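Foro de Servicios Generales - Espacios comunes y equipamiento
Tema: Pilas de los mandos a distancia en las salas de reunión
Estado: abierto

Intendencia_Darwood
Mensaje inicial
Estimados compañeros:
Durante el mes de junio se procederá a revisar los mandos a distancia de las salas de la sede Darwood. El inventario recoge 137 mandos en uso, entre proyectores, pantallas y climatización. Se ruega a los responsables de planta que expongan en este hilo el procedimiento que siguen para el cambio y la retirada de pilas, con vistas a redactar una norma única.
Atentamente,
Rüdiger Hinrichs

planta2_sinlow
En Sinlow se sustituyen todas las pilas de cada mando a la vez, dos veces al año, con independencia de su carga. Las retiradas se depositan en el contenedor de recepción. No hemos registrado incidencias dignas de mención.

a.athumani
Con el debido respeto, no comparto el criterio anterior. El cambio a fecha fija obliga a desechar pilas que todavía pueden prestar servicio en un reloj de pared. En nuestra planta se comprueban con un medidor y se separan en el momento, sobre la propia encimera, antes de guardar nada en el cajón.
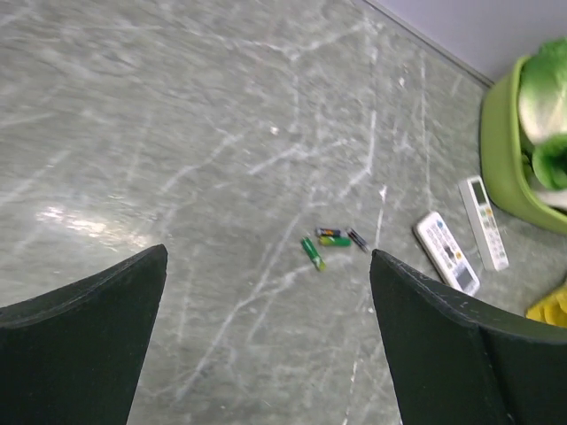

El error más frecuente consiste en juntar pilas de distinta marca o de distinta antigüedad en un mismo mando. La más débil se agota antes y es la que suele acabar perdiendo líquido. Solicito, por tanto, que la norma prohíba expresamente esas mezclas y que prevea un medidor por planta.
Awuor Athumani

planta2_sinlow
Agradezco la aclaración. Debo señalar, no obstante, que medir las pilas de cada mando exige un tiempo del que no siempre se dispone. El año pasado dedicamos a esta tarea unos 25 minutos por planta, y con medidor habrían sido bastantes más.

archivo_batista
En Batista retiramos el año pasado 43 mandos con los contactos sulfatados. En su mayoría llevaban meses guardados con las pilas puestas. Considero que este punto tiene más peso que el calendario: el mando que no se usa debe almacenarse vacío, con las pilas aparte y nunca sueltas junto a llaves o clips.

a.athumani
Suscribo lo indicado por archivo_batista. Añadiría que los contactos con depósito leve admiten limpieza con un bastoncillo y unas gotas de vinagre, siempre con guantes y dejando secar bien antes de cerrar la tapa.

planta2_sinlow
Sobre la limpieza mantengo mis reservas. Un mando sulfatado se sustituye; el ahorro no justifica la manipulación.

Intendencia_Darwood
Quedan recogidas las distintas posturas. El borrador incluirá la prohibición de mezclar pilas y el almacenamiento de los mandos sin ellas. La periodicidad del cambio se someterá a consulta - también la cuestión de la limpieza, sobre la que no existe acuerdo. Las peticiones de medidores deberán cursarse por el formulario 2232, indicando planta y persona responsable.
Rüdiger Hinrichs

archivo_batista
¿El formulario sirve asimismo para solicitar cajas clasificadoras, o se tramitan aparte?

Intendencia_Darwood
Sirve el mismo formulario. Consígnese en el apartado de observaciones.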